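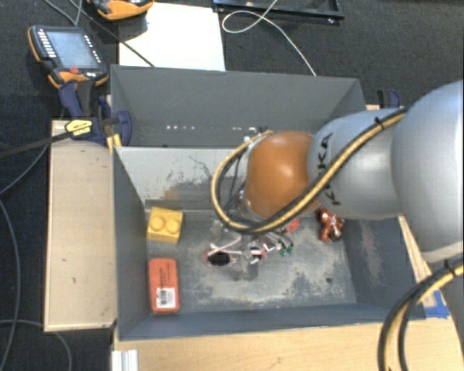
The KUKA over the front bin, returns side.

4 September 2020

Quick one tonight, long shift. People keep asking what changed since Rinex put the arm in on the returns line, so.

Before August it was four of us sorting mixed bins by hand. Toys, small boxes, odds and ends, anything Zakasia sends back. On a good shift we got through 1185 items between us. My wrists can tell you about it.

Now the arm takes the easy stuff and we get the rest. Its share is 700 a shift on paper, 900 is what Piston promised the bosses (Piston is what they call the project, don't ask me). Boxes with a barcode, fine. Shiny things, dark things, anything lumpy – it dithers. Then the light goes on and one of us walks over.

So the job is more walking and less lifting. Ayana Tsegaye likes it, her back was bad all spring. Ibsa Teshome hates it. He says he used to finish a bin and feel it was finished, now he gets the leftovers of ten bins and none of them are his. I get that.

Tsehay Endale did the pendant training, two days, and came back with 135 pages of notes in a binder. She's the one who can jog the arm out of a corner when it stops. No extra pay yet. Zewditu Moges has asked for it twice, in writing the second time, and we're waiting on a anwser.

Nobody has been let go. Milagros Villca moved to packing but she'd asked for that back in the winter. What I notice more is the talking. We used to stand across from each other and talk all shift, now everyone is at their own station with the fans going. Lunch got louder, funny enough.

Oh and the bins – they get scuffed to bits, I put in for new ones. Will post if they show up. Bed now, early start tomorow.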